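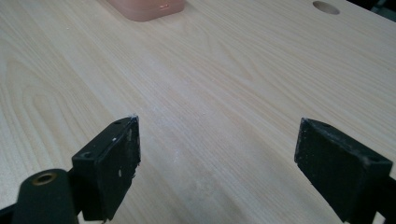 Pale veneer with cathedral arches on the left and straighter bands across the rest of the top.

Reading a Tabletop
What the grain in a pale veneer says about the log, the knife and the finish

By Loretta Ambrose

Most people choose a light wood table by color and find out about the grain later, when the table is in the room and the window is on the wrong side of it. The color of a pale top is the least stable thing about it. It shifts with the finish, with daylight and with age. The grain stays where the knife put it, and it can be read by anyone who knows a few terms.

Start with the arches. A log is a stack of cones, one for each year of growth, fitted over one another and tapering upward. A flat cut that runs parallel to the length of the log and misses the center passes through the sides of those cones. Each one leaves a curve on the cut face, and the curves nest. The trade calls the result cathedral grain. Where the cut meets the rings at a steeper angle, toward the edges of the same sheet, the curves straighten into long lines. Both patterns often appear on one top, and both can come from a single sheet of veneer.

The width of the arches depends on where in the log the cut was made and how much the trunk tapered. A log with little taper gives tall, narrow loops that may run a meter or more before they close. A log with a bend or a swelling gives broad loops and sometimes closed islands. Neither is a defect. Grading rules for furniture veneer are mostly concerned with knots, splits, mineral stain and patches, and leave the shape of the figure to the buyer.

At the bench in Prirkville

Eino Aaltonen runs a veneer shop in Prirkville that supplies small furniture makers. He buys in flitches, meaning the sheets from one section of log, kept in the order they were sliced and tied together. A sheet has a number chalked on its end. If the numbers get mixed, the flitch loses a good part of its value, as neighboring sheets are close to identical and sheets twenty apart are not.

"You can lay any two sheets side by side," Aaltonen said. "Whether they look like they belong to each other was decided when the bundle was tied."

There are several common ways to lay them. In book matching, every second sheet is turned over like a page, so that the figure mirrors across the joint. In slip matching, each sheet slides across without turning, and the figure repeats. Random matching mixes sheets from one or more flitches to imitate solid boards. Book matching is the showiest and has one technical drawback. The knife bends the wood as it cuts, which leaves fine cracks on one face of the sheet. Aaltonen calls that the loose face and the other the tight face. Turning every second sheet puts loose and tight faces up alternately, and they take stain differently. On a dark stained top the result can be visible stripes. On a pale top under clear finish the difference is small but may still show at a low angle.

Slicing is one method. The other is rotary cutting, in which the log turns against a fixed knife and the veneer comes off in a continuous ribbon. Rotary veneer follows the rings closely and gives wide, wandering figure with few straight lines. It is cheaper per sheet and very common in construction panels. It turns up in furniture too, more often on undersides and drawer bottoms.

The stock table in Aaltonen's catalog measures 2000 by 1000 millimeters. The panel is cut oversize, veneered on both faces, pressed, then trimmed. The underside sheet is called the backer. It need not match the top in appearance, but it should be similar in thickness and moisture content. A panel veneered on one face only will usually cup, and no amount of fastening to the frame will hold it flat for long.

Light and angle

Pale wood is hard to judge in a showroom. Overhead fixtures put a sheen across the surface, and the sheen lowers contrast where it falls. Gray-tan streaks that are plain from one side of the table can fade to nothing from the other. The effect has two causes. The first is ordinary reflection off the finish. The second is in the wood: fibers rarely lie exactly parallel to the surface, and where they tilt up or down they return light in different directions. Cabinetmakers call this chatoyance when it is strong. In a mild form it is present in almost every veneered top.

Yasuo Honda, who finishes tables for the Mirnska workshop, checks each one from both ends and both sides under a single lamp held low. He marks sanding scratches with a soft pencil and takes them out before the first coat. Scratches across the grain show most. Scratches along it tend to hide in the figure until the finish goes on, and then some of them come back.

Viewing height matters as well. From a standing position near the edge, cathedral figure looks open and tall. From a chair, the far half of the top is compressed, and the same arches look like tight bands. A buyer who will mostly sit at the table should sit down before choosing. Anyone picking from a flitch photograph should ask for one taken at seat height in addition to the usual overhead view.

Keeping it pale

Clear finishes are not equally clear. Oil-based varnish is amber from the can and darkens further. Shellac ranges from near-white to deep orange depending on grade. Water-based finishes stay closest to colorless, though on some woods they look slightly blue or flat, and some makers add a trace of white pigment to the first coat to hold back yellowing. Honda uses a water-based finish with a low sheen, in thin coats, sanded lightly between coats. The first coat raises the grain and feels rough when it dries. He expects that and does not try to prevent it.

Daylight changes wood under any finish. Pale species generally move toward yellow, and the change is fastest in the first months. A runner or a lamp base left in one spot from the start will leave an outline. Objects should be moved now and then during that period, and extension leaves should be stored in the light if they are expected to match the main top later. Leaves kept in a closet stay the color they were when they went in.

Sanding out damage is the usual mistake with veneer. Face veneer on furniture is often little more than half a millimeter thick, and a power sander can go through it in seconds at an edge. When the core shows, the repair is a patch or a new top. For light scuffs, wiping with a barely damp cloth is the first step, since many marks are material left on the finish and have not reached the wood. A dull scratch in the finish alone can be blended with a fine abrasive pad used by hand, along the grain, over an area wider than the scratch.

White rings from heat or moisture are normally in the finish as well. They should be left alone for several days before anything is tried. Some disappear in that time.

What to ask for

A maker who works with veneer should be able to state the species, the cut, the match and the thickness of the face sheet. The order form at Mirnska has a line for each. It also has a line for grain direction, which defaults to lengthwise. Crosswise grain is possible on a long table, but the top then needs many short sheets and many joints, and the price rises accordingly. Diagonal layouts waste the most material. Honda quotes those separately and asks for a full-size paper drawing first.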